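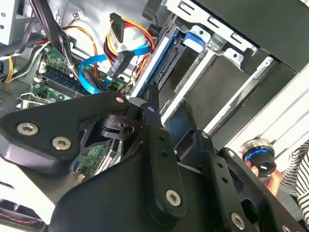

Session 7: Riding Hurt — How Cyclists Decide to Keep Going
Notes by Jeanie Geddes, Cleritden evening course in sport and coaching

19 shares | 8 comments

Welcome back, everybody, and thank you for the lively talk last time about lead-out trains (I'm still getting emails about it, and I love them). Tonight we leave tactics alone and look at what goes on in a rider's head, and in the team car, in the first minutes after a crash.

Let's begin with the race we'll use all evening, the Madside Classic. It's a hilly one-day race of 109 miles, it's held in February, and the weather is usually miserable. A rider from the Drostport team went down on a wet corner early on, got back on his bike, and finished in the second group with a cracked collarbone. He told the local paper that he "felt fine until the cobbles." Please keep that sentence in mind, as we'll come back to it more than once.

1. What the body is telling you

Right after a fall, the body is flooded with adrenaline, and pain can stay very quiet for quite a while. A rider can stand up, shout for a bike, chase for miles, and sincerely believe that nothing is wrong. So when a coach asks "Are you okay?" the answer is nearly always yes — and the rider means it! Better questions are small and practical ones. Can you squeeze both brakes? What town did we just ride through? Turn your head left for me, now right.
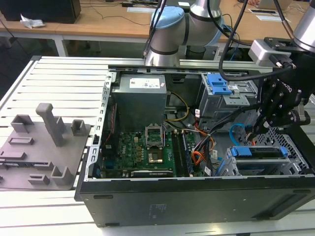

An opened desktop tower on the bench, with the arm reaching in from behind.

2. What the team is telling you

Now, riders don't make this choice alone, even when it looks that way on television. There's a leader to protect, there may be a contract to renew, and there are teammates who have already dropped back to wait. Our Drostport rider had two of them waiting for him at the roadside, and I think that settled things before the doctor ever reached him. If you've played any team sport at all, you'll know that feeling.

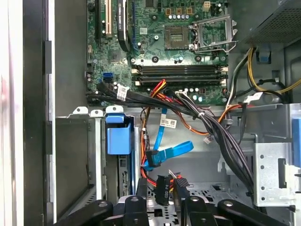 3. Head injuries are a separate matter

A sore hip is something a rider can weigh up. A knock to the head can spoil the very judgment needed to weigh it, and that's why somebody else has to make the call. In your reading, Dimitrov argues that the team doctor should be able to stop a rider without asking the team manager first. I agree with nearly all of the chapter, though I find it a bit hard on the managers, and I'd love to hear where you land.

For next time: read the rest of the Dimitrov chapter and write one page on the collarbone story from the manager's seat. Handwritten is fine. Please bring two copies, so we can swap.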